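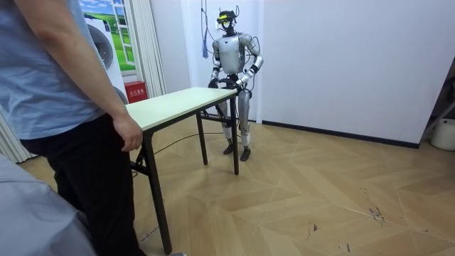 Loubna El Ouafi wrote back on the draft of this report to say that the section on the carved masks should come first, as the loan agreements depend on it and the rest can wait. The order has been changed accordingly.

4 min read

Progress report, second period: Zalia mask and costume documentation

1. Masks

The Zalia collection holds 972 catalogued objects, of which the masks are the part covered by this grant. Condition records for the masks are complete. Each record now gives the wood species where it could be identified, the pigment type, evidence of use (sweat staining, strap wear, repainting) and the name of the carver where known. Attribution remains the weak point. A group of 43 masks came in with the Abou Zeid bequest under one carver's name, and Noel Sison's comparison of tool marks on the inner faces indicates at least two hands. The catalogue entries have been changed to "workshop of" until the family has been consulted.

Repainting was more common than the first report assumed. Dance groups repaint masks before a festival, and several layers may be present on one brow or cheek. We have recorded these layers as part of the object's history and have not recommended removal. Ehab Abdel Rahman has prepared a short guidance note on the point for borrowing institutions.

2. Costume

Work on the costumes is behind schedule. The fringed capes from Drokutar need humidity-controlled storage before they can be unfolded, and the cabinet on order has not been delivered. The supplier now gives August. Textile entries therefore still rely on the accession cards, which list colour and overall length only. No fibre analysis has been done.

3. Interviews

Ismail Soliman recorded former dancers and one working carver in Vestelov. Recordings are in the dialect of the upper valley, and transcription is slow; the glossary of dance terms has been revised twice. Two speakers disagree on whether the old man and the deer appeared in the same dance before the road was built. Both accounts are kept in full. One speaker asked that the songs used for the closing of the dance not be put online, and those sections are held under restricted access.

4. Budget

Spending is within the approved lines apart from travel, which is over by $2000. The overrun comes from a second trip to Vestelov after the Sunday rehearsal was moved. We request approval to cover it from the unspent photography line. No change to the total is sought.

5. Next period

- Consult the Abou Zeid family on attribution
- Receive and install the textile cabinet, then begin the cape records
- Finish transcription and return copies to the speakers
- Send the revised loan schedule to Loubna El Ouafi

The main risk is the cabinet. If it arrives after August the costume records will run into the final period, and the exhibition labels would have to be written from the cards.

Prepared by Driss Erraji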